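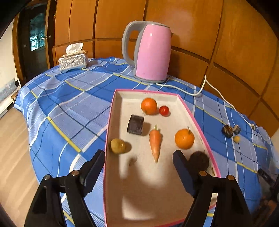
Prurkinau is a long, skinny lake that I've been paddling for years, and this is my attempt at a proper entry for it. It drains south through a reed channel into the Dierckx, a slow brown river that most folks treat as part of the same trip. Top to bottom you're looking at some 62 miles of shoreline if you poke into every cove (I do, and it takes me 4 days).

The usual put-in is at Rutside, on the east bank. There's a gravel ramp, a pay box and parking for trailers. The water stays shallow for the first 100 yards, so drop your rudder late or you'll drag it through the weeds like I did my first time out!

Access and season

The lake opens to boats when the ice goes and closes again in December. Wind is the big thing here. It comes straight down the valley after lunch, and the middle stretch gets choppy fast — I've spent whole afternoons parked behind Prasau, the wooded island at the halfway mark, eating everything in my dry bag and waiting for it to drop.

Camping is allowed at 3 spots, two on Prasau and one at the mouth of the reed channel. I like the channel site best. The ground is flat, the herons wake you up early, and you get the current helping you along from there. 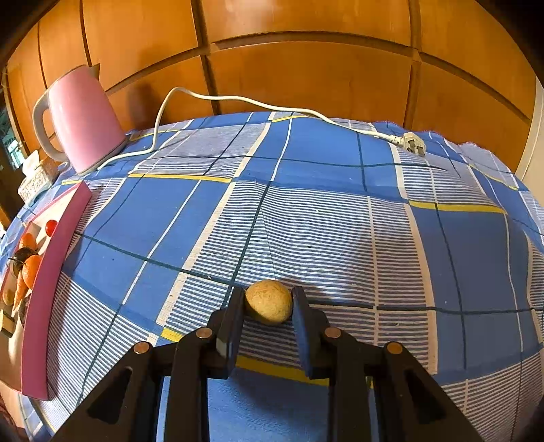

A small, round tan item on a blue plaid cloth.

Name and history

Annelies Meijer wrote the first paddling guide to the lake, and her hand-drawn map is still the one I carry. She spells the island with a double s, which drove me nuts when I was trying to match it to the road signs. Her distances are good, though the portage she marks below the Dierckx weir has moved to the left bank.

Page last updated 22 Mar 2022.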